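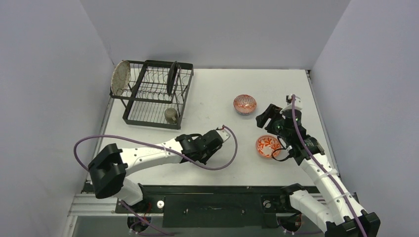 Dish racks, a short thread. I have washed up by hand in every place I've rented and have views.

1/ Plates stand on edge, one per slot. Leave an empty slot between them if the rack allows it. Two plates touching will hold a film of water where they meet, and it will still be there at breakfast.

2/ A plate leaned on the outside end of the rack dries well enough. It also falls over. Use the slots.

3/ Bowls are the problem. Most wire dividers are spaced for plates, and a deep bowl takes up two or three slots and tips forward. I keep bowls off the rack entirely.

4/ Upside down on a flat bench, a domed bowl seals at the rim and traps the damp air. Put a folded tea towel under one side -- a few millimetres of gap is enough.

5/ Right way up, whatever is in the bottom stays in the bottom. Fine if you've already wiped it out with a cloth.

6/ Mugs go in the rack, at the front corner, handle facing out. Mugs with a recessed base collect a puddle when inverted. Tip them before you put them away.

7/ Black coated wire is fine until the coating splits at a weld. Then it rusts and marks the plates. Check the feet first. Mine went there, after 2 years.

8/ Kamran Kiani asks about drip trays. I stopped using one in June. It needed scrubbing more often than the bench did.

9/ Hard water leaves spots on dark glazes and you will see every one. Pale speckled stoneware hides them. I now buy plates on this basis.

10/ Cutlery is a separate thread. Asif Dogar has already sent me his objections to it.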